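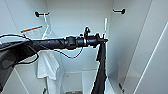

# Chapter 6: Who Has the Ball, and for How Long?

Picture the final minute of a close basketball game. The home team is down by one, the point guard is walking the ball up the floor, and every person in the building is staring at the clock. Why is she walking? Why doesn't she run? By the time you finish this chapter you'll be able to answer that, and I think you'll enjoy games a lot more once you can.

Chapter 5 dealt with shots: where they come from, which ones go in, and how to put a fair value on them. We left out something big. Before a team can shoot, it has to have the ball, and each turn with the ball is called a **possession**. Possessions are the money of basketball. Both teams get almost the same number in a game (they have to, if you think about it – when yours ends, mine begins), so the winner is usually the team that spends them better.

## A tale of two winners

Let's start with two teams from the Terstead regional league. Fogh plays fast. Its guards push the ball after every rebound, and its games often run to 90 possessions a side. Luvelix plays slow, passing and passing until somebody is left alone under the basket. Over one season Luvelix scored far fewer points per game than Fogh, and the local paper called its offense the weakest in the league.

Was it? Zamfira Neagu, who coached Luvelix at the time, didn't think so. She kept a notebook of every possession her team played and divided points by possessions after each game. Her numbers put Luvelix ahead of Fogh! The team scored less because it had fewer turns, and it made very good use of the turns it got.

We'll come back to that notebook in Section 6.3, where you'll work through 40 possessions from a single game in November and mark how each one ended. It's slow going for the first page or so. Then you start to see patterns, and it becomes hard to stop.

## What you'll learn

- How a possession starts and the ways it can end
- Why an offensive rebound extends a possession and doesn't begin a new one
- How to figure points per 100 possessions from an ordinary box score
- When playing slowly helps an underdog
- How coaches manage the last two minutes

## Before you begin

You'll need the box score sheets from Chapter 2 and a pencil. A calculator helps but the arithmetic is light.

Try this warm-up. A team scores 400 points over five games and has 400 possessions in that stretch. How many points does it score per possession? Now suppose its opponents scored 380 points on the same number. Which team would you rather coach, and what else would you want to know first? Write down your answer and keep it – we'll look at it again in Section 6.5.

## 6.1 Starting and ending a possession

A possession starts when a team gains control of the ball. It ends when the other team gains control, or when the period runs out.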